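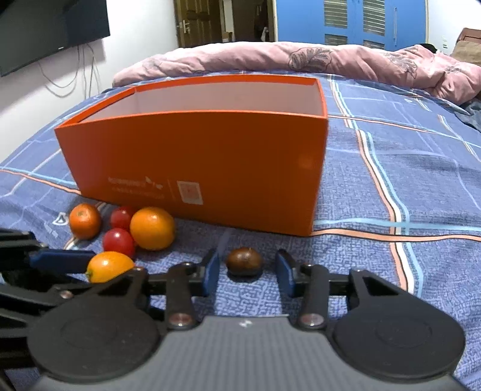

A glossy dark brown nut on a bedspread.

Fruit (everyday use)

I've kept this entry going for the Wellden food wiki since June, and I still can't give you one tidy meaning of the word. To a botanist, a fruit is the ripened ovary of a flowering plant, seeds and all. A true nut counts, then – it's a dry fruit with a hard wall that doesn't split open by itself. Pumpkins count too, and so do capsicums! 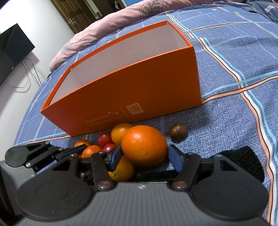
Cooks sort things by flavour, and I'm firmly in their camp at dinnertime. Sweet or sharp goes in the fruit bowl, savoury goes in the salad. Citrus fruit and cherry tomatoes can share a bed sheet quite happily, but in my kitchen they'd part ways straight after. Botanically they're both berries (citrus is a leathery-skinned sort called a hesperidium, my favourite word in this whole entry).

Storage is its own argument. I keep tomatoes on the bench for the flavour and put lemons in the fridge, where they last for weeks.

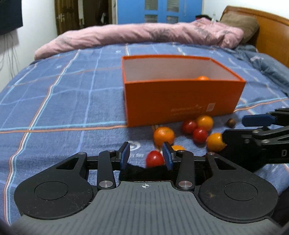 Fruit on a blue plaid sheet.

See also: Berry, Drupe, Nut
Last edited July 12, 2019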